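Speaker notes: Letting your first flat, what I got wrong
Jamie Yeoman, Furnival landlords' evening, August 18, 2021

Slide 1. Say hello, thank Kohei Matsuda for the invitation. Ask who lets one property and who lets more. Wait for hands.

Slide 2. I bought the flat in Tornley in May and had a tenant within 27 days. Too fast. I skipped the inventory and paid for it later.

Slide 3. Inventory. List small things as well as furniture. Keys, fobs, knobs, bulbs. Mine now runs to 44 lines. 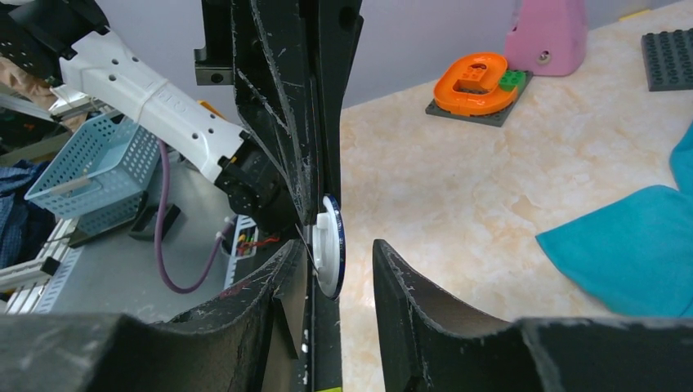
Small round white part with a dark blue rim.

Missing small items cost me over 300 pounds in the first year. Pause here. Somebody usually asks about wear and tear. Say I will come back to it on slide 6.

Slide 4. Belongings left behind. Write to the tenant, give a clear date, store the things somewhere dry and keep a copy of the letter. Don't bin clothes because they look old.

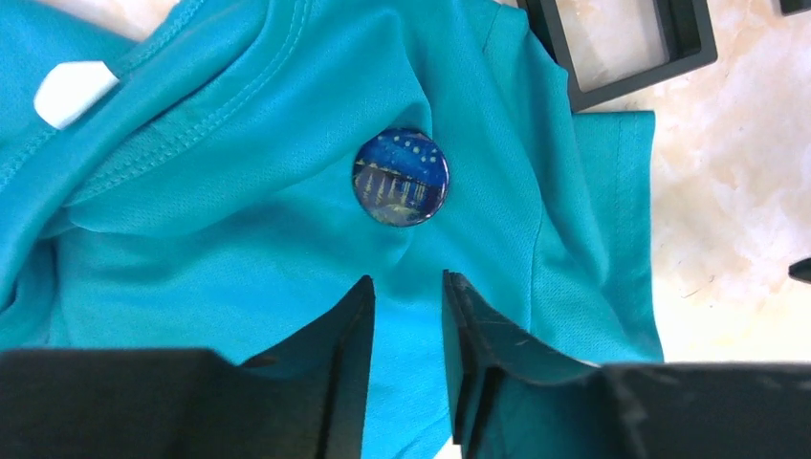 I was slow with the letter and the tenant was annoyed, fairly enough. We settled it by phone.

Slide 5. Agents. I used Zultarent for finding tenants only. Read the renewal fee clause before signing. Skip this slide if short of time.

Slide 6. Wear and tear. Carpet example, then the paint example. Allow 7 minutes.

Slide 7. Questions. Handouts are by the door.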